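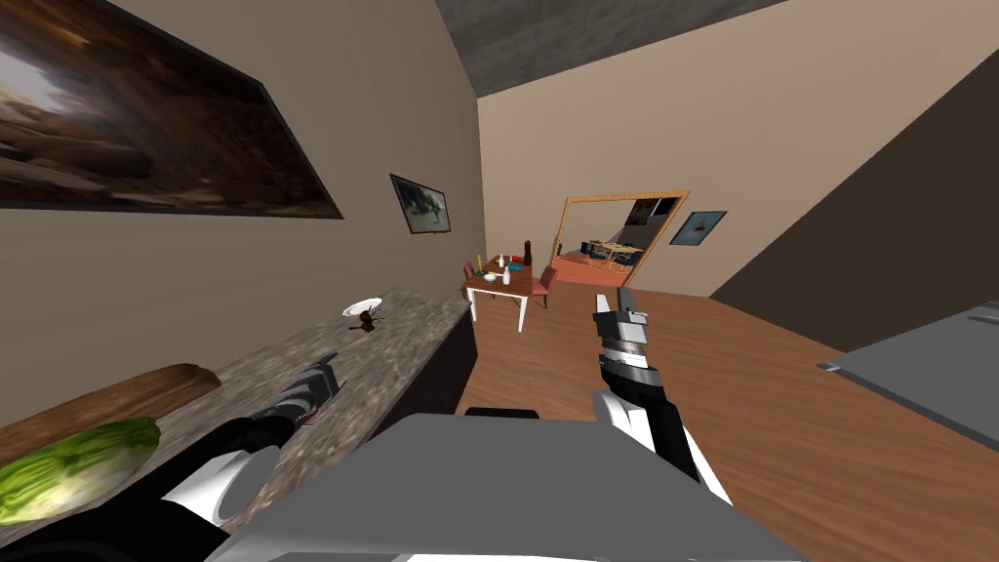
I'm Estela Pereyra, and I'm very happy to say that Lurkeo's first supper club season opens for booking today, 2026-05-14. We've been talking about this since last April (my poor family can confirm it), and the idea is simple enough: you come to somebody's house, you eat what they've cooked, and you go home knowing a few more of your neighbours. We're looking for hosts as well as guests, and you don't need a grand house for it. A long room with a wooden floor and the dining area down at the far end, away from the worktop, is just the sort of layout I love, as people can chat at the table while the cook gets on with things.

There are 20 suppers in this first season, each with 9 seats, and tickets go on sale through the Lurkeo website. Every supper has a theme picked by the host. Mine is Argentine home cooking, so expect empanadas, far too much chimichurri and my grandmother's rice pudding. My business partner Ravindra Sachdeva is doing a vegetarian Punjabi evening and has been testing dals on all of us for weeks - no complaints from me!

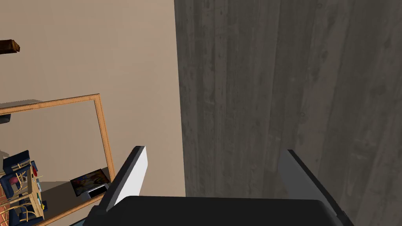 Ravindra also looks after the hosts, and he's keen for me to pass this on: "People worry about matching plates and fancy starters. I'd much sooner they made one big dish they know by heart and sat down to eat it with everyone else."

We've had 272 people join the waiting list already, which rather took my breath away, so do book early if you've got your eye on a particular night. Clindeck, the kitchen shop on the high street, is lending pans and serving dishes to any host who's short, and Flevier bakery is sending bread to every table. We've also put aside a fund of £2000 to help hosts with their shopping, so please don't let the cost of ingredients put you off.

Please tell us about allergies when you book. Children are welcome at the early suppers, and those are marked on the listing. If you'd like to host, drop us a line through the website with a rough menu and the number of chairs you own (borrowed ones are fine too).

Press enquiries: Estela Pereyra, Lurkeo. I'm glad to chat about any of it, and recipes are available on request, apart from the rice pudding.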